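Senstead Orange Grove Cotton Throw Cloth

Home > Bed & Table > Cloths and Covers

Item 467
$62.00
In stock, usually leaves us within 10 days

We've had a soft spot for this print ever since Zoia Savchuk brought the first drawings in to show us, and I'm so pleased it has finally made it into the shop. It's a white cotton cloth printed all over with oranges and their leaves, in the sort of colours that cheer up a room on a grey morning. Zoia drew the fruit from the tree at her mum's place in Truddale, and she redid the leaves more times than she'd like me to say!

Plenty of you will want it for the spare bed, and it's lovely there, but it does just as nicely on a picnic rug, over a tired old couch or on the long table when the whole family turns up. I keep mine at the foot of the bed and pinch it for the table whenever we have people over – it really is happy in either spot. The weave is firm enough to lie fairly flat once you've given it a shake, and it softens a little with each wash.

Details

Fibre: 100% cotton, pre-washed
Colour: Orange Grove on white (also coming in Lemon in January)
Size: generous double, hemmed on all four sides
Care: warm machine wash, line dry, warm iron on the back if you like things crisp

A small note on colour. The white is a clean white, so if your sheets lean towards cream you may like to order a swatch first. They're free, just pop a line in the order notes and Femi will tuck one in the post for you.

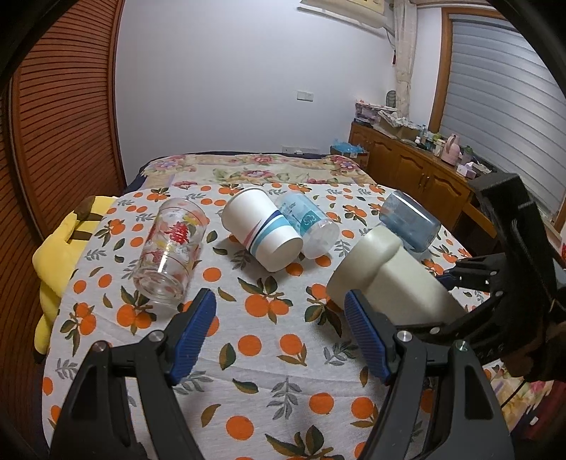 Orange Grove on the bed, with a mixed lot of cups and tumblers. Cloth only; drinkware not included.

Customer comments

"Bought one for my daughter's room and went back for a second. The print is even prettier than I'd hoped and it washes beautifully." – Pornthip Kongkaew, 19/07/2019

"Bigger than I expected, in a good way. Would love matching pillowcases." – Ibrahim Dauda

Matching pillowcases are item 428.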